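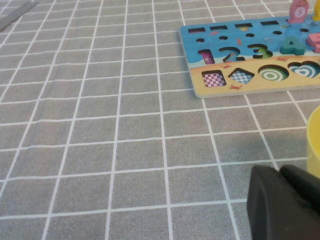
Questions Tags Unanswered Members Log in

Bench Automation Help > Buying and Budgeting > Small arms

Budgeting for a second gripper station: what to buy first?

Asked by Levente Csonka in May

We have one small arm with a wrist camera, running pick and insert tasks on a wooden puzzle board with letters and shapes. I want a second station with the same layout. The arm is already paid for. What remains is 237 euros for everything else: table covering, boards, spare finger pads, lighting. I was going to put most of it into a better camera. Is that the right order? The Kocsis mount fits both arms.

2 answers

Veronika Borbély

Leave the camera until last. For insert work I would split it as follows.

Finger pads: 35 euros for spares. Letters and shapes have thin edges and the pads wear at the tips first.
Boards: buy two from the same batch. Slot tolerance varies between batches, and a policy tuned on one board may jam on the next.
Table covering: matt, fixed at all four corners. A grid print is fine and helps when you put the board back by hand, but cloth creeps when the arm pushes down, so check the lines are still straight before each run.
Lighting: one diffuse panel. Hard shadows next to the recesses cost us more failed inserts than camera resolution did.

Keep 20 euros back for cables. You will be short of one.

Also measure reach before you order the table. Ours was 82 cm deep and the far edge was wasted — the wrist camera lost the near side of the board whenever the arm stretched.

Imre Kiss

We got the Zunulora pads, no complaints. Don't know about the boards.

Related
Wirkar controller: licence per arm or per site?
Spare pieces for shape boards, where to order
Sastska light panel flicker
Fixing cloth to a bench without tape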